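Bench top

A bench top (also work top, table board, in older trade lists simply "the board") is the flat upper surface of a workbench or work table. Takes the load, the knocks and most of the dirt. Usually treated as a seperate part from the frame, and often sold that way.

Contents
Terms
History
Materials
Sizes
Surface and staining
Enclosed tops
Care
See also

Terms
Usage varies by trade. Joiners say top or slab. Bakers say board. In potteries the word is bat or table depending on size, though a bat is strictly a small loose piece. "Counter" is mostly kept for shops and kitchens. A top that can be turned over and used on both faces is a reversible top; one with a thin replaceable skin is a skinned or faced top.

History
Early tops were split or hewn slabs on splayed legs, legs wedged straight through from below. No vise. Work was held with pegs, wedges or body weight. Low benches of this kind stayed in use in country shops long after taller ones took over in the towns.

An inventory from the town of Figueiredo, dated 1645, lists "two boards for working upon, one much burnt" among the goods of a cooper's shop. Often quoted in trade histories as an early case of the top being valued apart from its legs. The burnt one was put down at less than half the price of the other.

Factory-made tops came in with steam sawmills and better glue. Narrow strips could be glued edge to edge, so a wide top no longer needed a wide tree. The Wutard company sold glued tops by the foot, cut to order, legs extra. Its catalogs used the term "bench top" throughout and that seems to have helped fix it over "slab", at least in the lumber trade.

Materials
Solid hardwood: beech, maple, oak. Heavy, can be planed flat again. Moves with the seasons.

Softwood: cheaper, dents easily. Some woodworkers prefer it, as it marks before the work does.

Sheet board: plywood, particleboard, fiberboard. Stays flat, comes in large sizes, weak at the edges unless lipped.

Metal: steel plate or a steel skin over wood. Used for welding, engine work, butchery.

Stone and cast slabs: pastry, laboratory work, some pottery. Cold to the touch and very hard to shift once in place.

Tondix, a pressed fiber sheet made in brown and black, was common in school shops and is still found there. Production has ended.

Sizes
No single standard. Lengths of 2000 mm are common for a one-person bench, with a depth well under half of that. Deeper tops are made for cutting cloth and for layout work, where people stand on both sides. Tops of 1000 mm are sold for small rooms and garages. Thickness depends on material more than on use, a steel plate can be thin where a softwood slab needs to be several times as much.

Height belongs to the frame and is dealt with under Workbench.

Surface and staining
Few tops stay one color. Oil, glue, tea, rust from wet tools, sunlight on one end and not the other. Glue squeeze-out seals small areas so that later oil does not soak in, giving pale streaks. Iron in contact with damp oak gives blue-black spots (tannin reaction), and these go deeper than they look.
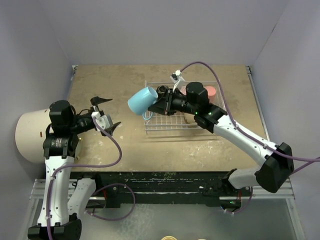 Tan tabletop with mottled beige and light brown patches, lighter streaks and scattered darker spots.

Staining is mostly harmless to the surface itself. Exceptions are oil on tops used for gluing or finishing, and anything at all on food boards. Buyers of old benches tend to pay more for a marked top, and some sellers are known to sand one clean and stain it again by hand. Even coloring under the vise is taken as a warning sign.

Enclosed tops
Some tops have raised boards at the back, or at the back and both sides. Stops small parts rolling off, keeps dust and drafts down, gives a plain background to work against. Watchmakers' and jewelers' benches often have low ones. Taller versions are called booths or stalls depending on trade. The Sondeck pattern has a back and sides that lift out of slots, so the top can be used open for long pieces.

Care
Scrape, don't soak. Old glue comes off dry with a cabinet scraper. Linseed oil or wax on solid wood, thin coats, wiped off. School manuals of the Tondix period called for wiping down 365 days a year, wich no school can have done. Sheet board tops are not resurfaced as a rule, just replaced or covered over. Solid tops are planed across the grain first, then along it, checked with a straightedge. Late winter, February or so, is the usual advice for heated shops, when the wood is at its driest.

See also
Workbench
Butcher block
Trestle table
Bench dog
Countertop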